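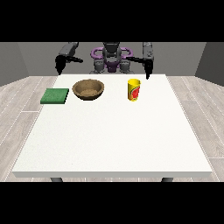

Brernach GK-4 Gripper Retrofit Kit for Two-Arm Tabletop Stations

Replacement finger drive and firmware set for stations affected by the late-release fault. Supplied by Clakska.

Status: in stock
Applies to: Brernach two-arm stations with finger drive revision 9 or earlier
Contents: 4 finger drive modules, 4 seals, 1 firmware key, fastener pack

Fault description

On affected units, the finger drive can report "open" before the fingers have cleared the object. The arm controller accepts the report and starts the lift. Light items are dragged or tipped. Tall items with a narrow base, such as drinking cups, are the most likely to fall. Bowls tend to rotate in place and are often missed in operator logs. Flat, soft items such as sponges may be carried upward and dropped outside the work area.

The cause is wear in the position sensor coupling. Play in the coupling increases with cycle count and is worse after a hard stop. Recalibration hides the fault for a short period and does not correct it.

Safety notice

Do not reach into the work area after a failed release. The controller retries the open command after a delay of 200 ms, and the second arm may move to its clear position during the retry. Press the emergency stop and wait for the drive indicator to go out before removing any object by hand.

Stations that have dropped an object must be taken out of service until the kit is fitted. Speed reduction is not an accepted workaround.

Checking a station

Place a cup, a bowl and a flat pad on the far half of the table and leave the near half clear. Raise both grippers above the table before loading the test program. Run 20 pick-and-release cycles per arm. A station fails if any object shifts during the lift. Run the same layout in the Kollelgate simulator first to confirm the clear heights. The simulator does not model coupling wear, so a pass there says nothing about the condition of the drive.

Installation

Remove power and lock out the supply. Fit new drive modules to both arms, even if only one has failed the check. Old and new modules must not be mixed on one station. Load the firmware with the supplied key, then repeat the full check.

Returns

Send removed modules back in the original packaging with the station log for October onward. Opened firmware keys cannot be returned.

Related parts
Ng coupling gauge
Brernach finger seal pack
Kollelgate simulator license, single seat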